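3.2 What lives on the counter

I went into the kitchen part of this study thinking I'd be writing mostly about drawers. I like drawers, and the pilot interviews in Ternmont were full of them (people will talk about a stuck drawer for a very long time if you let them). But once I sat down with the notes from the 80 households, the thing that kept coming up was the cutting board, and more to the point, where it sits when no food is being cut. So this section is about boards and counters, and the drawers have been pushed back to Section 5.

Some background first. In our first round we asked people to tell us what was "always out" in the kitchen and what was "put away." Those were our words, and they were bad words. A lot of people said the board was put away and then, a few minutes later, told us they'd set their coffee on it that morning. Octavio Pacheco, who did the Undcombe interviews, started asking a different question: "If I came by at four in the afternoon, where would I find it?" We switched everyone over to his version in April, and the answers got much better right away. I've left the early answers out of what follows, except where someone said something too good to lose.

What we heard falls into two loose groups. I'll call them parkers and resters. Parkers have a spot for the board, usually upright against the backsplash or in a slot next to the oven, and it goes back there after use. Resters leave it lying flat on the counter, and the board turns into a sort of second surface on top of the first one. Mail lands on it. Keys land on it. One woman in Undcombe told us she rolls out dough right beside hers and has never thought of moving it – "it's like the sink, it's just there."

The material matters here more than I expected. People with thin plastic boards are nearly all parkers, and they talk about them the way you'd talk about a sponge. People with bamboo or wood boards talk about looks. They brought up the color, the stripes, the way it goes with the counter (or doesn't). Several told us they'd bought a board partly because they knew it would be seen. I find this a bit funny, given that the same people often keep a scratched-up plastic board in a cabinet for chicken, but it makes sense too. A white counter can feel cold, and a honey-colored board warms it up. Figure 2 has the sort of pairing I mean: bamboo on a white marble pattern, with the maker's name, OAKWARE, small in one corner and a juice groove running along inside the edge.

Figure 2. Bamboo cutting board lying flat on a marble-patterned countertop.
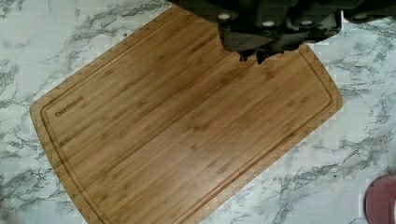 3.3 Grooves, corners and which way is up

I had no plans to write about juice grooves, and then the households made me! People have strong feelings. The fans told us about roasts and watermelons and ripe tomatoes. The others complained that crumbs get stuck in the channel and that you can't scrape chopped onion straight off the side into the pan without losing a little on the way. Quite a few had solved this by flipping the board over, if the back was plain, and keeping the groove for meat.

Flipping brings up a small puzzle I'd like to follow up on. When a board has a name or logo on it, is that the "front"? Most of the people I asked said yes without stopping to think, and then told me they cut on the other side to keep the nice one nice. So the show side faces up while the board is resting and faces down while it's working. Pacheco heard the same thing from a retired baker, who added that she turns hers back over before company comes.

Angle came up as well. We'd asked whether boards were kept square to the counter edge, and I'll admit that was my question and nobody else on the team wanted it. Parkers didn't see the point of it. Resters mostly laughed and said it ends up however it ends up.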